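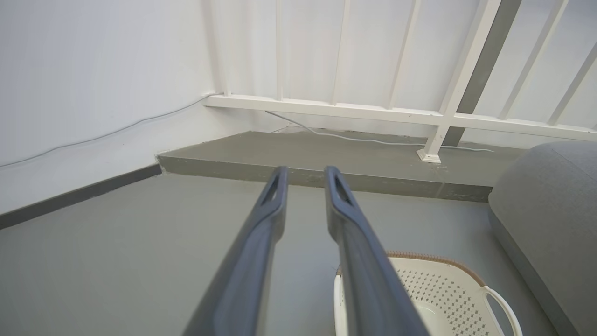
4. Configuración del marcador en pistas de hockey

Esta sección corresponde a la consola Huang y a los paneles Skudby instalados en pistas de hockey sobre hielo. Si la instalación todavía no tiene alimentación eléctrica definitiva, complete antes la sección 3.

4.1 Antes de empezar

Necesita la consola, el cable de datos suministrado, la llave de servicio y el código de instalación impreso en la tapa posterior del panel principal. El código tiene ocho caracteres y distingue mayúsculas de minúsculas.

Compruebe que la bocina está desconectada. El conector de la bocina es el de color naranja, a la derecha del bloque de bornes.

PRECAUCIÓN: La bocina puede sonar durante el arranque. No la conecte mientras haya personas trabajando junto al panel.

4.2 Primer encendido

1. Coloque el interruptor general del panel en la posición 1.
2. Espere a que los cuatro dígitos del reloj muestren guiones.
3. Encienda la consola manteniendo pulsada la tecla MENÚ durante tres segundos.
4. Seleccione el idioma con las flechas y pulse OK.
5. Introduzca el código de instalación.
6. Cuando aparezca el mensaje ENLACE CORRECTO, suelte la tapa de protección del teclado.

Si aparece el mensaje SIN ENLACE, apague la consola, revise el cable de datos por ambos extremos y repita desde el paso 3. En instalaciones con enlace por radio, consulte también el apartado 4.5.

Nota: Las consolas fabricadas antes de enero muestran ENLACE OK en lugar de ENLACE CORRECTO. El funcionamiento es el mismo. 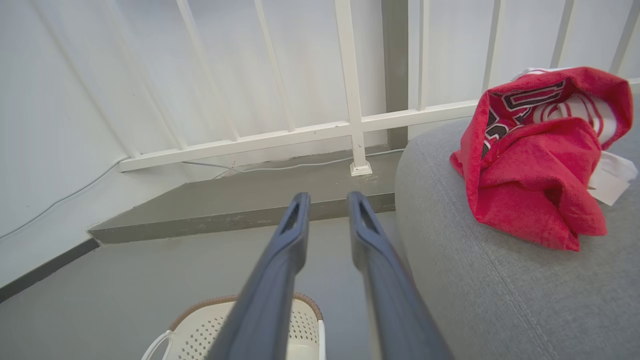 4.3 Formato del partido

La consola sale de fábrica con tres periodos de 20 minutos y descansos de 15. Para cambiarlo:

1. Pulse MENÚ y elija PARTIDO > FORMATO.
2. Introduzca el número de periodos (de uno a cuatro).
3. Introduzca la duración de cada periodo en minutos y segundos.
4. Introduzca la duración del descanso. Con el valor 00:00 el reloj pasa directamente al periodo siguiente y queda detenido.
5. En PRÓRROGA, elija SÍ o NO. Si elige SÍ, indique la duración.
6. Guarde el formato en una de las seis memorias.

La memoria 1 se carga siempre al encender. Los clubes que comparten pista con categorías infantiles suelen reservar las memorias 2 y 3 para los partidos de tiempo corrido.

PRECAUCIÓN: Cargar una memoria con el reloj en marcha borra el tanteo y las penalizaciones. La consola pide confirmación una sola vez.

4.4 Penalizaciones

El panel muestra dos penalizaciones por equipo. La consola admite hasta seis en cola.

1. Pulse PENAL en el lado del equipo correspondiente.
2. Teclee el dorsal del jugador (dos cifras; para el dorsal 7, teclee 07).
3. Elija 2, 4, 5 o 10 minutos.
4. Pulse OK. El tiempo empieza a descontar cuando se pone en marcha el reloj de juego.

Para retirar una penalización menor después de un gol en contra, pulse PENAL, seleccione el dorsal y mantenga pulsada la tecla BORRAR. La siguiente penalización en cola pasa al panel de forma automática.

Nota: Las penalizaciones de 10 minutos no se muestran en el panel salvo que se active la opción MOSTRAR MALA CONDUCTA.

4.5 Enlace por radio

El canal de fábrica es el 81. Si en el mismo recinto hay otro marcador, asigne un canal distinto a cada uno.

1. Con el panel encendido, introduzca la llave de servicio y gírela a la derecha.
2. En la consola, elija SERVICIO > RADIO > CANAL.
3. Teclee el canal nuevo y pulse OK.
4. Devuelva la llave a su posición antes de que transcurran 60 segundos.

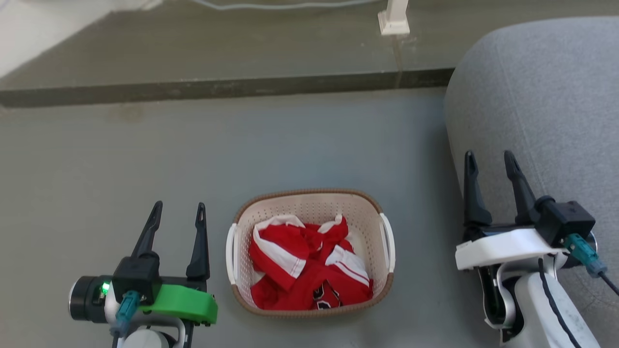

5. Apague y encienda la consola. El canal nuevo aparece en la esquina superior de la pantalla.

Si el panel no responde, repita el procedimiento con la consola situada junto al banquillo de penalizados.

4.6 Códigos de aviso

725: tensión de alimentación baja. Revise el transformador.
1276: fallo en un módulo de dígitos. La consola indica el módulo afectado.
2956: memoria de formatos dañada. Restablezca los valores de fábrica y vuelva a introducir los formatos.

Para cualquier otro código, anote el número y contacte con el servicio técnico de Pisville o con el distribuidor de Irnby.

Revisión del documento: 2018-06-03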